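Fliltia tabletop stirring set: data card and collection rules

Version 3. Replaces the card issued with the Kusis release.

Scope

This card covers the drink-stirring part of Fliltia. It sets out how a workspace is laid out, when an episode may be recorded, and what must be logged with it. Grasp planning and arm calibration are covered in the Abreu notes and are not repeated.

Start state

An episode starts with one mug, one spoon and a two-block rest on the table. The mug holds a dark liquid, filled most of the way but clear of the rim. The spoon lies across both blocks, bowl on the farther one and handle on the nearer one. The arm must be parked outside the camera view before the first image is stored. Any start image that shows part of the arm or the gripper is rejected.
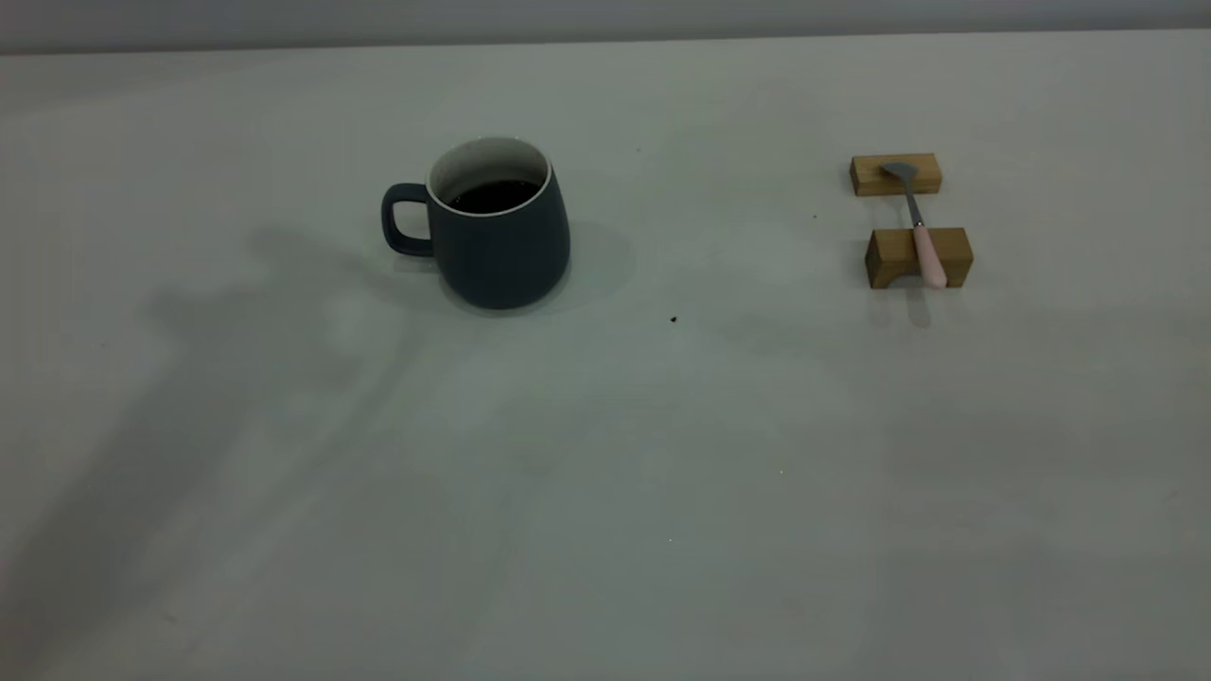
Mug and rest are set well apart so that the approach to one does not pass over the other. Positions are varied between episodes, within the reach limits held in the Ovia config file. Operators must not line the spoon up with the mug by eye; the layout is drawn by the script and the operator follows it.

Lighting is left as found. Soft shadows on the table are allowed, and so are small specks or crumbs. Wipe up spilt liquid before the next episode.

Stop rules

Stop the arm at once if the mug tips, if the spoon drops outside the table, or if a person reaches into the workspace. A stopped episode is kept and marked "aborted". It is never trimmed to look complete. After 2 aborted episodes in a row the session ends and the gripper is checked.

Liquid must be at room temperature. Hot drinks are not permitted at any station.

Labels

Each episode carries a layout number, an operator code and one result: stirred, not stirred or aborted. The result is set by a reviewer who did not run the episode. Sessions hold about 28 episodes.

Known gaps

One mug shape per session. No clear liquids. Left-handed layouts are under-represented and will be added in August.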